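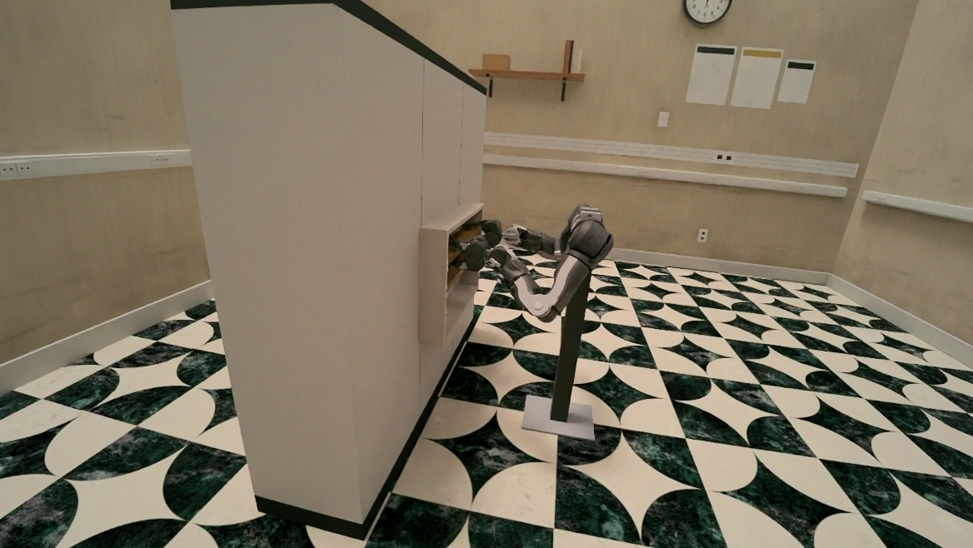 Two arms, two hands, one pole. Meet the Herura helper!

Have you ever tried to take something off a crowded shelf with big mittens on? That's a bit like the job this robot has. Iida Miettinen showed it to our club on the big screen at the Clulach open day, and we all squeezed in close to watch!
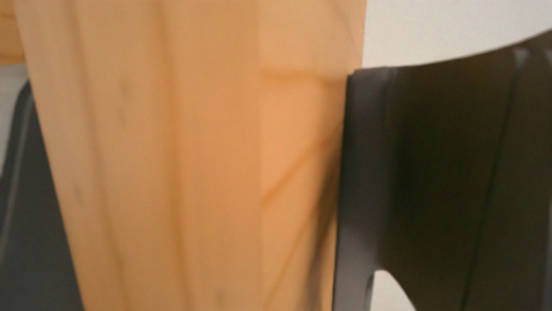
Clulach, December

The robot practices in a computer world first, a kind of make-believe room called a simulation. Bump the shelf in there and nothing real gets broken! Iida's team has run the shelf job some 3,000 times, and they change little things between tries. 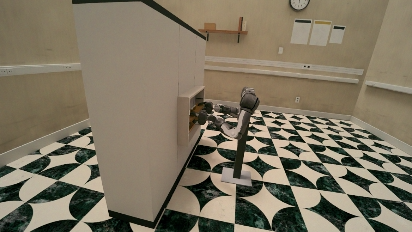

Each arm bends at joints, just as yours does at the elbow. Try it: reach for a book with your elbow locked straight. Hard, isn't it? Rhys Tapsell, who is 5, tried it and fell over laughing.
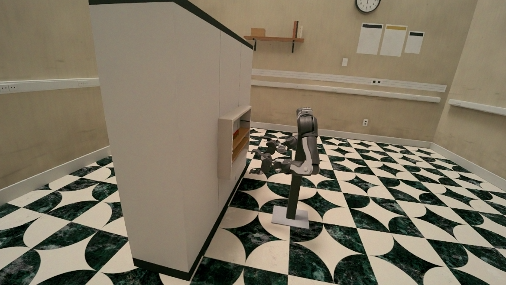
Fingers are the trickiest part, Iida told us. Squeeze too hard and you could crush a thing, too softly and it slips. Ruby-Lee Hollis asked if the robot ever gets bored. (No, but Iida does!) The next demo starts at 16:00, so bring your questions.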